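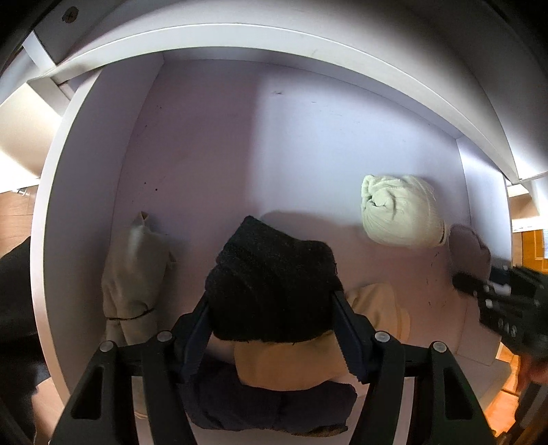
白い引き出しの中、黒・オレンジがかった茶・濃紺の重なり

Barine くらしの相談室 > 片づけ・収納 > 引き出し・クローゼット
解決済み 閲覧数376 回答3件

靴下の引き出し、丸めるか畳むかで迷っています!

引っ越しを機に、寝室の引き出しを一段まるごと靴下と小物専用にしました。白くて浅めの引き出しで、底がつるっと平らです。前の家では洗濯物の山から毎朝左右を探していたので、専用の段があるだけで毎回ちょっとうれしくなります。開けるだけで楽しい引き出しって、初めてです。

ただ、入れ方が決まりません。いま試しているのは次の二つです。

その1、二つ折りか三つ折りにして平らに重ねる。黒、茶系、紺と色がはっきり分かれていて、置いた直後はとてもきれいなんです。でも下の一足を取ろうとすると上がついてきて、2日もすると角がばらばらになります。濃い色どうしが重なると、夜の部屋ではどこまでが一足か分からなくなるのも困りもの。黒だと思って引っぱったら紺だった、というのを今週だけで何度かやりました。

その2、左右を重ねてくるくる丸め、履き口を返して包む。取り出しやすさはこちらが断然上です! 引き出しの中で転がる様子もかわいい。ところが厚手の編み物の靴下だと大きな玉になって場所をとるし、返した側の履き口がゆるくなると家族に言われました。

持っている靴下は普段用が12足、ほかに冬用の厚手が少しと、くるぶし丈が何足か。素材も長さもばらばらです。引き出しの内寸は横幅が60センチ、高さはそんなにありません。仕切りはまだ買っていなくて、Zostidcombe の布の仕切り箱が気になっているところです。

教えてほしいのは三つです。

・丸めるのと畳むの、どちらに統一したほうが続きますか。それとも混ぜてもいいものでしょうか
・黒と紺を見分ける工夫はありますか
・仕切りは先に買うべきですか、後でいいですか

日曜にまとめて洗濯してしまう派なので、畳む作業は週に一回、量はそこそこあります。テレビを見ながらでもできるくらいの方法だと助かります。ゴムにやさしい丸め方をご存じの方がいたら、それもぜひ!

補足:
引き出しの向きについて質問をいただいたので書き足します。横に長い引き出しで、手前に立って開けると左右がよく見えます。奥のほうは少しかがまないと見えません。朝は窓からの光が入りますが、夜は天井の照明だけです。

回答1

うちは全部丸めてます。畳むのは無理でした。三日で崩れます。

箱は100円のでいいと思いますよ。というか空き箱で十分。お菓子の箱とか。
黒と紺は、紺を買わないようにしたら解決しました(笑) 全部黒です。楽です。

質問者からのお礼
早い回答ありがとうございます! 紺をやめるという発想はなかったです。紺がけっこう好きなのでそこは粘りますが、お菓子の箱はさっそく探してみます。

回答2 ベストアンサー 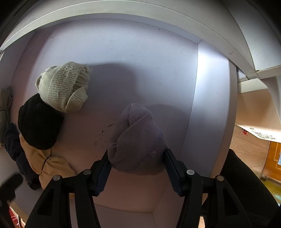 Min
片づけカテゴリ 案内役 / 回答数313

靴下の引き出し、いいですよね! 私もこの段を整えるのが家じゅうで一番好きで、質問を読んでうれしくなってしまいました。長くなりますがお付き合いください。

まず統一するかどうかですが、私は混ぜる派です。厚みで分けます。薄手から普通の厚さは丸める、厚手の編み物は畳む、履き口のゆるいものは細いゴムで留める。写真には、モーヴがかったグレーの丸めた靴下のほかに、生成りの編み地の玉と、黒く小さくまとまったもの、それから真ん中あたりを細い暗い色のゴムで留めた茶系のものが見えると思います。同じ引き出しの中でも形が違うと、手ざわりと輪郭で区別がつくんですよ。ゴムで留めたものはリボンみたいに両側が広がるので、薄暗くてもすぐ分かります。これが地味に便利!

丸め方です。ゴムが伸びるのは、履き口を大きくひっくり返して全体をぎゅうぎゅうに包むときです。こんなふうにしてみてください。

1. 左右をぴったり重ねて、かかとを上に向けて平らに置きます。かかとの出っぱりは内側に倒しておきます。
2. つま先から履き口に向かって巻きます。きつく巻かないで、手のひらで転がすくらいの力で。
3. 履き口まで来たら、外側の一枚だけをつまんで、巻いたところに浅くかぶせます。リブの部分の半分くらいまでで止めるのがコツです。
4. 巻き終わりを下にして置きます。

かぶせが浅いと取り出した拍子にほどけそうに思えますが、引き出しの中で隣どうしが支え合っていれば意外に平気です。すきまがありすぎるとほどけるので、端に寄せて置いてくださいね。

厚手のほうは、三つ折りにして立てるのがおすすめです。玉にすると高さが出て、浅い引き出しだと閉めるときに引っかかることがあります。編み目の粗いものは引っかけると糸が出やすいので、奥の金具や角に当たらない手前側に置くと安心です。毛糸のちょろっと出た糸は引っぱらず、裏から針で引き込んでおきましょう。切るとそこからほどけることがあります。

次に黒と紺! これは私もさんざんやりました。朝の光なら分かるのに、夜だと本当に同じ色に見えるんですよね。いろいろ試して続いているのは、間に明るい色をはさむ置き方です。黒、茶、紺、と並べるだけ。黒と紺が隣り合わないので、迷う場面がそもそも減ります。左から黒の列、次に茶やベージュやグレー、右に紺、と場所で覚えるのもいいです。横長の引き出しなら左右がよく見えるとのことなので、この置き方と相性がいいはず。

それでも混ざるときは、紺の履き口の内側に白い糸でひと針だけ縫っておきます。これなら履いたときに見えませんし、洗濯物の山の中でも分かります。テレビを見ながらできますよ。私はドラマ一話分で家じゅうの紺が終わりました。

平らに重ねる入れ方も、実は捨てがたいです。ハンカチや薄手のTシャツ、ネックウォーマーのような小物なら、重ねたほうがずっときれいにおさまります。ただ、重ねる枚数は三枚まで。四枚目からは下を取るときに必ず上がついてきます。靴下を重ねたいなら、あまり履かない礼装用などに限って、奥に置くのがいいかなと思います。

仕切りは、後です! ここは強くおすすめしたいところ。先に箱を買うと、箱に合わせて巻く大きさを決めることになってしまいます。まず二週間ほど仕切りなしで使ってみて、どこに何が集まるかを見てください。たいてい、よく履くものが右手前に集まってきます(利き手が左の方は逆になります)。その山の大きさを定規で測って、それから箱です。幅が60センチあるなら、箱を三つか四つ並べると使いやすい列になると思います。ただ、箱の外側には厚みがあるので、内寸ぴったりの計算で買わないこと。布の箱は側面がたわむので、少し余裕を見ても大丈夫です。

Zostidcombe の布の箱は私は使ったことがないので何とも言えませんが、お菓子の箱で試して、気に入ったら布に替えるという順番でいいと思います。うちは途中で Zirkeck の差し込み式の仕切り板に替えました。板の位置を冬と夏で動かせるのがとても気に入っています。底がつるつるの引き出しだと板ごと滑ることがあるので、滑り止めシートを細く切って下に敷いています。

最後に、日曜のまとめ畳みについて。先にペアを全部作ってから巻いてください。一足ごとに探して巻いて、をやると倍くらい時間がかかります。床に色ごとに並べていくと、途中から神経衰弱みたいになってかなり楽しいです。相方の見つからない靴下は、引き出しには戻さず、洗濯機のそばに小さな袋を下げてそこへ。次の週にひょっこり出てきます。

うまくいったら、ぜひ並びを教えてください! 何色の列から始めたのか気になります。

質問者からのお礼
ものすごく詳しくありがとうございます! さっそく浅くかぶせる巻き方をやってみたら、玉がふっくらしてかわいいです。厚手を立てるのも試しました。少し傾きますが、隣に丸めたのを置いたら立っています。黒と紺のあいだに茶をはさんだのが一番効きました。夜でも間違えません。仕切りは二週間がまんします。神経衰弱、家族を巻き込みました。

Min からの返信
わあ、よかったです! 傾くときは、折ったときの輪になっている側を上にすると少し安定しますよ。たたみの幅を引き出しの高さより指一本分低くしておくと、閉めるときも当たりません。

回答3

もう解決済みみたいですが、子どものいる家の例として書いておきます。

うちは丸めたあとにゴムで留めるやり方を全員分でやっていた時期があります。見た目はいいのですが、子どもがゴムをそのへんに放ってしまうのと、長く留めっぱなしにした靴下に筋がついたのとで、今は大人の分だけにしました。細いゴムは直接よりも、髪用の布で巻いてあるもののほうが跡がつきにくい気がします。靴下の素材にもよるのかもしれません。

あと、履き口を返すやり方がだめと言われている件。私は気にせずずっと返していますが、くるぶし丈のものはたしかに早くゆるみました。長い靴下は違いがよく分からないです。くるぶし丈だけ二つ折りにして、小さい箱に立てて並べるのはどうでしょう。ティッシュの空き箱を半分に切ると高さがちょうどいいです。切り口はテープを貼らないと引っかかります。

衣替えは9月の終わりに、厚手を奥から手前へ入れ替えるだけにしています。引き出しごと抜けるタイプなら前後を入れ替えると早いんですが、うちのは抜けません。

質問者からのお礼
くるぶし丈のこと、ちょうど困っていました! ティッシュの箱、切ってみます。うちの引き出しも抜けるかどうか、今度確かめてみますね。

この相談は解決済みのため、新しい回答は受け付けていません。
関連する相談
・タイツの収納、丸めると伸びる気がします
・浅い引き出しの奥が使いこなせない
・片方だけの靴下、いつまで取っておきますか
・Zirkeck の仕切り板が滑るときの対処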